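Leltemholm Spoken Recipes

Audio recordings and transcripts of home cooks explaining recipes out loud, in their own words.

Version 1.2, released 13 Jun 2019

Summary

The collection holds 400 recordings. In each one, a single speaker explains how to make one dish from memory, with no script. Most run about 7 minutes. Every recording has a plain text transcript, and 300 of them also have a second transcript made by a different person, so that the two can be compared.

The recordings were made for work on how people give instructions in speech: how they order steps, go back to correct themselves, and talk about amounts without naming a unit ("a good handful", "enough to cover").

Folders

audio/ has the recordings as mono WAV files
text/ has the first transcripts, one file per recording
text_second/ has the second transcripts
speakers.csv lists speaker code, age band and home region
dishes.csv lists dish name, dish type and recording code

Recording codes are the speaker code followed by the dish code. Speaker codes starting with Z come from the Zolley sessions, and those starting with O come from the Olszewski sessions. The Zolley room has more echo.

Dish types

There are 9 dish types: soups, stews, breads, pies, cakes, salads, pickles, sauces and tray bakes. Each dish has only one type. A meat pie is under pies, even if the speaker spends most of the time on the filling. Flatbreads are under breads.

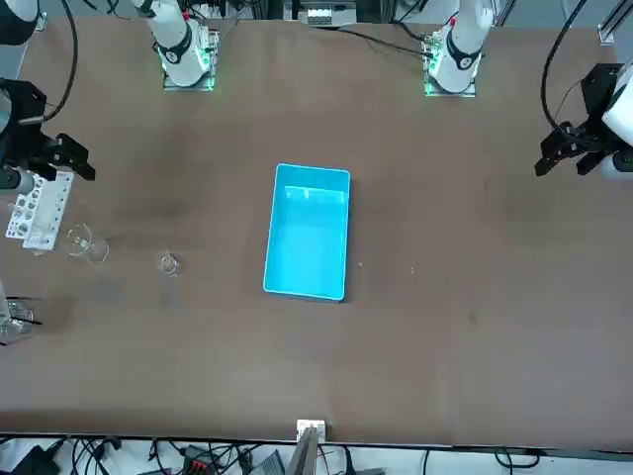 Blue tray on a brown tabletop.

Transcripts

Transcribers wrote down what was said, including false starts and repeated words. Pauses longer than a second are marked with (pause). Words that could not be made out are marked with (unclear). Numbers are spelled out. Dish names in other languages follow the spelling the speaker gave us, so the same dish can appear under two names in dishes.csv.

Known problems

Some Zolley recordings have a low hum. We left it in.
The age band is blank for speakers who did not want to give it.
Soups are the largest group and pickles the smallest.
In version 1.1 the second transcripts had the wrong line endings. They were replaced in January.

Use

Free for research and teaching. Please do not try to identify speakers, and do not post single recordings without the speaker code.

Contact

Charalambos Tsakiris (recordings)
Dionysis Chatzigeorgiou (transcripts and the Ziltetti search tool)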